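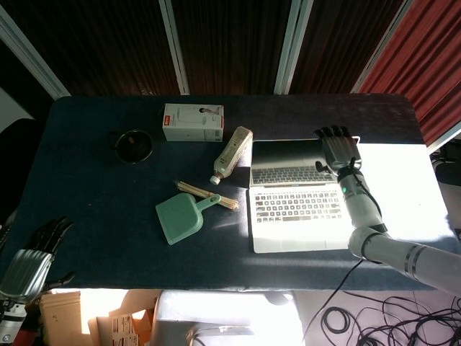
The Michiels importer can't be trusted with tags, a list member wrote this morning, and anyone leaving Wumden should plan on retyping every one of them by hand.

Please don't retype anything yet! I had the same trouble two evenings ago and got all of my tags across in the end. Quoting the full question so it's in the archive next to the answer:

> Hi all,
>
> I'm moving from Wumden to Plovum and the notes themselves came over fine, but every tag is gone. I used the Michiels importer with the settings it came with. I see the tags in the exported file when I open it in a text editor, so they do leave Wumden.
>
> Also, notes that had a picture in them now show a gray box with the file name. Is this a bug, or did I miss a step? I'd hate to start over. I've already sorted half of what came in into folders.
>
> I'm on Windows if that matters. And is it safe to uninstall Wumden now, or does Plovum still need it?

OK, one thing at a time, starting with the last one.

**Don't uninstall Wumden yet.** Plovum doesn't need it, but its uninstaller takes the attachments folder with it unless you untick a small box on the second screen. I missed that box back in September on my old machine and spent a long night with my backups.

**The tags.** Wumden writes them at the bottom of each note, on one line, separated by semicolons. The importer expects commas. When it meets a semicolon it doesn't complain, it reads the whole line as one giant tag, decides that's too long to be a tag, and drops it. There is a setting for this! It's under Advanced > Source format, and the label is "List separator," which I must have read past four or five times. Type a semicolon in there and run the import again.

If you'd like to try it from the command line first:

```
michiels-import --from wumden --sep ";" --dry-run export.wmd
```

The dry run prints each note title with its tags next to it and writes nothing to disk. Mine listed all 496 notes and I scrolled through the whole thing grinning, there they all were, even the silly ones from years ago.

**The gray boxes.** Plovum looks for attachments next to the export file, and Wumden keeps them somewhere else entirely:

```
%APPDATA%\Wumden\store\media
```

Copy (don't move) the `media` folder so that it sits beside `export.wmd`, then import. If you've got big files in there, look at the attachment limit too. It's set to 20 MB out of the box, and anything above that gets the same gray box as a missing file. I had two scanned manuals over the limit and raised it in Preferences > Storage before the second run. It took 260 seconds from start to finish on a pretty tired laptop.

**The folders you already sorted.** This was the part I was most nervous about and it went beautifully. The importer has a merge mode that matches notes by their creation stamp, so it doesn't care that you've renamed them or put them somewhere else. Choose "Merge into existing notebook" and leave "Keep my locations" ticked. It adds the tags and the attachments to the notes where they are now. Two warnings:

- If you've edited the *text* of a note in Plovum, merge will keep both versions, one under the other with a line between them. I only had a handful, and fixed them by hand.
- Notes you deleted in Plovum will come back. Empty the trash after the merge, then delete them again. A bit annoying, but fine.

Do make a copy of your Plovum notebook first. It's a single file, so copy it, call it something like `before-merge`, and you can go back whenever you want.

Once it's done, open a few of your oldest notes and a few with pictures, and check the tag list in the sidebar. If you see a tag that begins with a space (I had " recipes" and "recipes" sitting there side by side), right-click it and pick "Trim and combine." That option is new in version 2 — if your menu doesn't have it, you're on the older one and it's worth updating before you do any of this.

After that, go ahead and uninstall Wumden, with the "Remove attachments" box unticked. It leaves a background updater in the startup list, which you can switch off in Task Manager under Startup. I'd keep the media folder for a month or so. Disk space is cheap, and I'm a coward about these things.

One more, for the people who wrote to me off-list about Bronard: yes, the theme works in Plovum! You need the plain CSS file from the download, and it goes in the `themes` folder. The sidebar icons come out a little too dark, and I haven't found the right variable for that. The body text looks wonderful, though, and the checklists finally have enough room between the lines. If anybody has sorted out the icons, please post your changes, I'd love to steal them.

I've been using Plovum daily since the merge, and the search alone has made it worth the trouble. Try typing `tag:` and then a space, it brings up everything you never got around to tagging. I had a lot more of those than I thought.

Write back with whatever the dry run prints if it still comes up empty, and paste the first few lines of your export file too (take out anything private).

Happy importing!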